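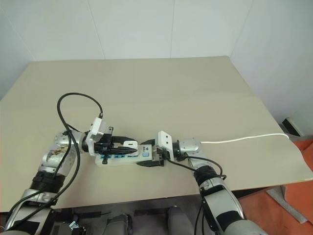

Section 4: Setting Up the Table and Wall Panels

Read this section through once before you begin. You will need the Hinosari table, the three Flomum wall panels (one back, two side), the hardware bag marked B, a level, a tape measure, and a soft cloth. The legs must already be attached as described in Section 3. Two people should do steps 3 through 9.

4.1 Choosing the spot

1. Pick a level area of floor away from radiators and direct sun. The beige top will fade unevenly if one end sits in sunlight for long periods.

2. Measure the free space. Leave at least 900 mm clear along the front edge of the table so you can work there and slide the table out for cleaning.

Note: Carpet is fine if it is short and firm. On thick carpet, place a board under each pair of legs or the leveling feet will sink and the panels will drift out of line.

4.2 Leveling the table

3. Move the table into position. Lift it by the rails under the top. Do not drag it.

4. Set the level on the top, first along the back edge and then from front to back. Turn the leveling feet by hand until both readings are true.

5. Tighten the lock nut on each foot. Check the level again, as tightening can turn the foot slightly.

CAUTION: Do not sit or stand on the table while leveling it or at any other time.

4.3 Fitting the back panel

The back panel comes in sections that join along vertical seams. The seams stay faintly visible after assembly. This is normal and they should not be filled or painted over.

6. Lay the sections face down on a blanket. Slide them together until the edges meet along their whole height, then fit the joining plates across the back with the short screws from bag B.

7. Stand the panel up behind the table. One person holds it while the other hooks the lower brackets over the rear rail.

8. Start all of the bracket bolts by hand before tightening any of them. Work from the middle outward.

CAUTION: The back panel is top-heavy until the side panels are on. Do not let go of it between steps 7 and 9, even if the bracket bolts are snug.

4.4 Fitting the side panels

9. Bring the left panel up to the back panel so the two edges meet in the corner. Fit the corner bolts from the outside, top one first. Repeat on the right.

10. Run a finger down each inside corner. If you feel a step, loosen the corner bolts a half turn, push the panels flush, and tighten again.

11. Measure the opening between the front edges of the side panels at the top and at the bottom. The two figures should match to within a few millimeters. If they don't, the table is out of level — go back to step 4.

Note: The side panels can be set square to the back or angled. The slotted holes in the corner brackets allow for either. Set both sides the same unless the room forces you to do otherwise.

4.5 Lighting

The panels are plain white and matte, and they spread light well if it comes from above. A single lamp at one side throws hard shadows over small items and makes them difficult to handle.

12. Hang or clamp the Osberg light bar above the opening, centered left to right. The bottom of the bar should be no higher than 2000 mm from the floor.

13. Switch it on and look at the corners. You want soft gray shading where the panels meet and no bright spots on the tabletop. Tilt the bar toward the back panel if the top shows glare.

CAUTION: Keep the power cord outside the panels. Do not run it across the tabletop or pinch it behind the back panel.

4.6 Using the table

Put out only the item you are working on and keep the rest on a shelf or cart. Small parts are much easier to find on a bare top.

Place the item near the center. Long or soft items should be held at both ends when you turn or lift them so they don't drag on the surface. Keep heavy items back from the front edge.

Do not lean tools or boxes against the side panels. The panels are not made to carry a load and will bow over time.

4.7 Cleaning

Wipe the top with a damp cloth at the end of each day and dry it right away. For marks that stay, use a drop of dish soap in warm water. Do not use scouring pads, acetone, or bleach. They leave shiny patches that cannot be removed.

Dust the panels from the top down with a dry cloth. Scuffs on the white surface usually come off with a clean white eraser. Try it low on a side panel first.

Check the bracket bolts and corner bolts once a month for the first three months, then twice a year.

4.8 If something is not right

The table rocks: One foot has lost contact with the floor. Repeat steps 4 and 5.

A gap opens at a seam in the back panel: The joining plates have worked loose. Support the panel, loosen the plates, close the gap, and retighten.

A side panel leans inward: Check that the top corner bolt has its washer. Without the washer the bracket pulls at an angle.

The top has a raised edge or bubble: Stop using that area and keep it dry. Do not cut or press the surface. Order top 783 from the Engelbrecht parts list and see Section 7 for how to swap it.

Keep leftover screws from bag B. You will need the short ones again if you add the extension in Section 5.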